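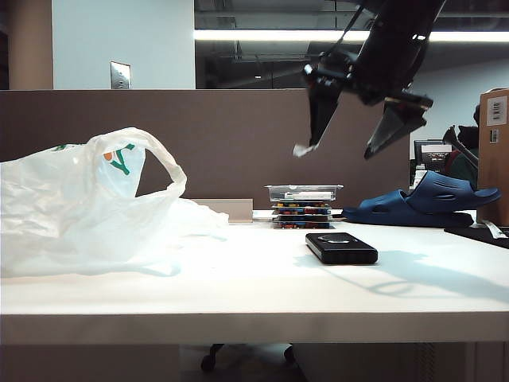

Figure 5. Arm at the hover position with the fingers open. Mixed items on the desk, plastic bag on the left.

5 Working rules for shared desks

5.1 Scope

This section applies to every Plinda arm cell set up on an ordinary desk or table without a fixed guard. It does not replace the site risk assessment. Where the two differ, the stricter rule applies.

The Nultarcombe and Rundton sites use the same rules. Local additions are kept in Annex C.

5.2 Before enabling the arm

1. Check that the emergency stop is within reach of the operator's seat and has been tested that day.
2. Set the speed limit to 60 mm/s for the first run with any new set of items.
3. Move the arm to the hover position and open the fingers fully.
4. Check the cable along the upper part of the arm. It must not pull tight at any point of travel.
5. Tell anyone at a neighbouring desk that the arm is about to be enabled. Wait for a reply.
6. Enable the arm.

Note: Low partitions are not guards. They may be used to mark the edge of the cell, but the reach limit must still be set in software.

5.3 Placing items

1. Place heavy or rigid items first and soft items last.
2. Keep stacks stable without support from the arm. Clear boxes on top of a stack must have the lid closed.
3. Turn shipping labels with personal details away from any recording camera, or cover them.
4. Leave a clear strip of desk at the operator's side, at least 70 mm deep.

CAUTION
Thin plastic bags can be drawn into the finger joints. Do not pull a bag free while the arm is enabled. Stop the arm, open the fingers by hand and then remove the bag.

5.4 Two arms over one table

Only one arm may enter the shared zone at a time unless the collision check is switched on. The check is off after a factory reset – confirm its state on the Cell page before each session.

1. Select the leading arm.
2. Set the hold distance for the other arm. The default is 8 cm.
3. Run the path once without gripping.
4. Watch the wrist view for blur. If item edges cannot be made out while the arm is moving, reduce the speed and repeat step 3.

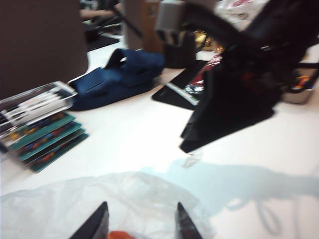

Figure 6. Wrist view with motion blur. The second arm is low over the table and casts a long shadow.

Note: Shadows from the other arm may be reported as objects. Do not raise the detection threshold to suppress them. Adjust the lighting first, as described in the Lappalainen lamp sheet.

5.5 Stopping and leaving the cell

Disable both arms before reaching across the table. A paused arm is still enabled. If the cell is left for more than 4 minutes, disable the arms and log out.

Report contact between an arm and a person, however light, to Aksel Eskildsen on the same day. Keep the log file and do not restart the cell until he has replied.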